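Teaching by hand: notes for the Jimbridge talk

Slide 1 - hello, and why folding

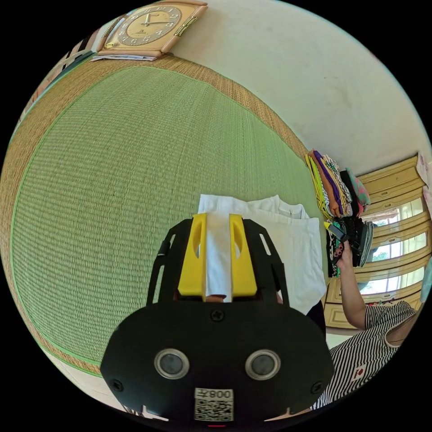

Start with the big idea: we do the chore ourselves, holding the same sort of fingers the robot will have. Every grab and every let-go gets recorded as we make it. I still find this thrilling! Pause here, let people ask what the thing weighs.

Slide 2 - two ways to show a task

Remote control first. Kavia is our remote rig: you sit at a desk, move a pair of handles, and the arm across the room copies you. Lovely for slow, fiddly jobs, but you feel nothing through it, and cloth is mostly feel.

Then by hand. Kiker is the hand-held side of the project. No arm, no desk, you just get down on the floor and fold (knees permitting). New people are usually happy with it after 10 minutes.

Slide 3 - the numbers

3062 folds recorded so far, in 5 homes. Say it slowly, I'm proud of that one. Different floors, different light, different piles of washing - the mess is what we want.

Slide 4 - what makes a good showing

Pinch a corner, not the middle. Keep going if you fumble, because the recovery is worth having too. Don't rush the let-go.

Slide 5 - clip from the Þrastardóttir workshop

Runs 2 minutes, sound off. Talk over the sleeve bit. If the clip won't play, skip to the sock question, which always gets hands up.

Questions, then pass the gripper round.

Jimbridge talks | Contact the organisers | Back to top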